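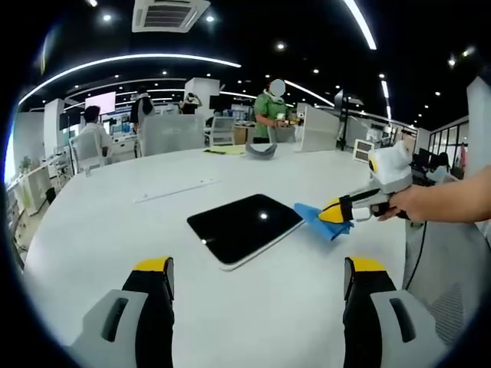
How Does a Pulley Make Lifting Easier?

Try to lift a heavy bucket straight up from the ground. Your arms and back do all the work. Now hang a pulley above the bucket, run a rope over it, and pull down on the rope. The bucket goes up. It weighs just as much as before, but pulling down lets you use your own weight to help.

A pulley is a wheel with a groove around its rim. The groove keeps the rope from slipping off. The wheel turns as the rope moves.

One wheel or two?

A single pulley fixed to a beam changes the direction of your pull. To lift a load of 200 pounds with it, you still have to pull with a force of 200 pounds, plus a little extra for rubbing.

Rubbing is called friction. It happens where the wheel turns on its pin.

Now add a second pulley that is fastened to the load and moves up with it. Two parts of the rope hold the load, so each part carries half. You only need to pull with a force of 100 pounds, plus that little extra.

There is a trade. To raise the load 3 feet, you must pull 6 feet of rope. Pulleys let you pull more gently over a longer distance.

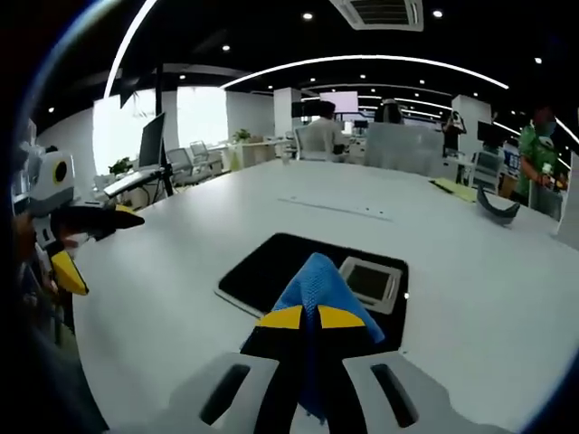 A blue cloth at the table.

What is a block and tackle?

Put several pulleys together with one long rope and you have a block and tackle. The blocks are the cases that hold the wheels. Sailors used them to raise heavy sails, and builders used them to lift stone.

The old crane at Dotcombe harbor could lift 2,840 pounds with a block and tackle and a hand crank. It was slow work — the crew had to wind in a lot of rope for every foot the load went up.

Staying safe

Never stand under something that is being lifted. Do not hang on a rope or hook to see if it will hold you. If you want to build a pulley at home, ask an adult, and use a light load such as a small toy.

Words to know

Load: the thing being lifted
Friction: the rubbing that slows things down
Block: the case around a pulley wheel

More to read
What Is a Lever?
Why Are Ropes Twisted?
How a Winch Works
Ramps and Wedges

Last updated: September 3, 2023

© 2023 Dramard Learning Pages | Contact us | Back to top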